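Bikcombe: a placement checker for simulated tabletop tasks

Version of 27/11/2025. Maintained by Nhi Khổng, who would like fewer emails about it.

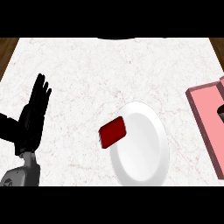

Bikcombe reads the object poses out of a simulator run and gives each placement one of three labels: on, off or arguable. It began as a two-line height test inside Vemuncombe, our planner, and the height test was a generous soul. Anything higher than the tabletop and near the plate counted as served. A red block lying across the rim with one end hanging over the marble scored full marks, as did a block balanced on its corner. The current version looks at how much of the object's base falls inside the rim, and calls a block like that arguable until you tell it otherwise.

What you get

483 final states in states/, one JSON file each. Labels are in labels.csv. Each state was labelled by 2 people working apart, and they disagreed on 11. Those are marked "split" and have been left that way, after a long afternoon in October that did no good to anyone's temper.

Running it

pip install -e .
bikcombe check states/ --rim-margin 2

The margin is in millimetres. Setting it to zero is allowed and will make your planner look terrible.

Rendering is optional and goes through Bouazza. The black bands at the top and bottom of each render are padding to make the picture square. Crop them before feeding anything to a detector. Ours learned to find the bands with great confidence.

Known problems

Trays are treated as flat plates with ambitions. The inner step is ignored, so an object leaning on it may come back as off.

Contact with the hand is not checked. If the fingers are still holding the block, Bikcombe will happily call it placed. Wait for the release flag from Vemuncombe first.

Mesh names still carry the prefix skullomeo_ from the old project. Renaming them breaks the loader, and the loader is older than the tests.

Licence

Code is MIT. Meshes are for research use only, see meshes/TERMS.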